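## 4. Setting up your shelf plan in Kirkix

Now for the part we enjoy most! By the end of this section your shop floor will exist inside Kirkix, bay by bay, and every product will have a proper home. Put the kettle on – it's a satisfying job and you can stop and pick it up again whenever you like.

You'll need your product list already loaded (section 3) and a tape measure. If the list isn't in yet, go back and do that first. Our trial shop at Gretunside started with 1,982 lines and came out with 1,119 after clearing the duplicates, and the shelf plan was far nicer to build as a result.

### 4.1 Draw your bays

1. Open **Shop floor** and choose **New bay**.
2. Give the bay a short name that everyone on the till will recognise. "Snacks by door" is much better than "B7".
3. Type in the width, in centimetres. Measure the inside of the shelf and leave out the uprights.
4. Add the shelves, starting from the floor. The bottom one is always shelf 1.
5. Press **Keep bay**.

**Note:** If two bays are the same size, use **Copy bay** and just change the name. The copy brings the shelves across but leaves the products behind.

**Caution:** Changing a bay's width later on will clear the product positions in it. Kirkix does ask you first, but it's easy to press Yes without reading.

### 4.2 Give each product a place

Snacks are a great place to learn this, with all those different shapes and sizes to play with.

1. Tap the bay, then tap the shelf you want to fill.
2. Scan a product, or find it by name.
3. Drag it to its place on the shelf. The label on the price rail will follow it.
4. Set **Facings**, meaning how many of that product stand side by side at the front. Most small shops begin with 2.
5. Set **Low at**, the number left when you'd like a reminder to order more.
6. Carry on along the shelf from left to right, then press **Keep shelf**.

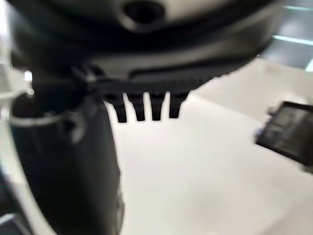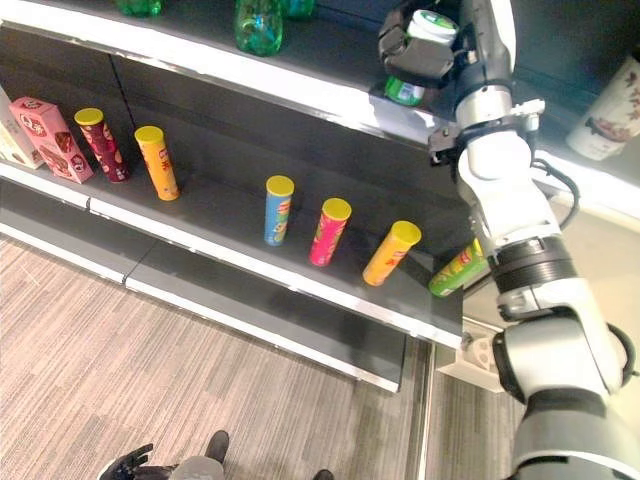
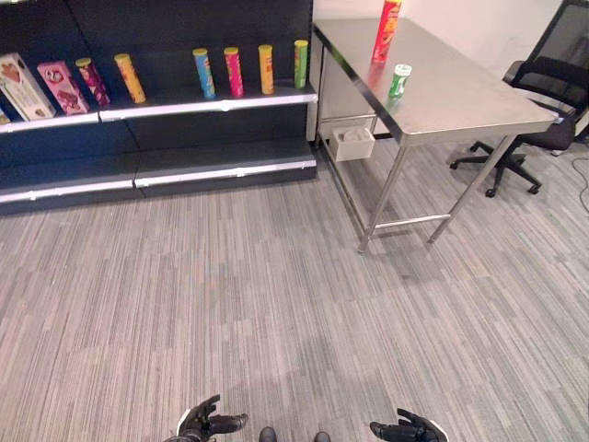

Tall cans and boxes on one shelf.
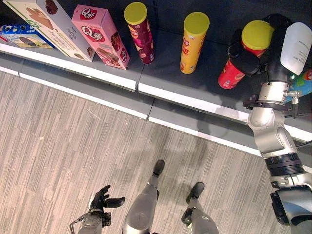
Dewanti Sutanto wrote to tell us that she had been putting in the facings from memory and kept getting order reminders far too early. She now stands at the bay with the tablet and does one shelf at a time, and she asked us to say clearly that **Low at** includes anything in the back room. It does! If you'd like it to look at the shelf alone, switch off **Count back stock** in the bay settings.

### 4.3 Print the rail labels

1. Go to **Labels** and pick the bay.
2. Choose your label width. The starting setting is 78 mm.
3. Load the Dalholm label sheets with the shiny side up.
4. Print one sheet and hold it against the rail before you print the rest.
5. Cut and slide the labels in, beginning at the left.

**Note:** Products with no price are left off the sheet. They're listed in red under the preview, so you can tap each one, put the price in and print again.

**Caution:** Old labels stay valid on paper only. Once you've printed a new set, the till uses the new prices straight away – swap the whole bay before you open the doors.

To change a single label later, hold your finger on the product and choose **Print one**.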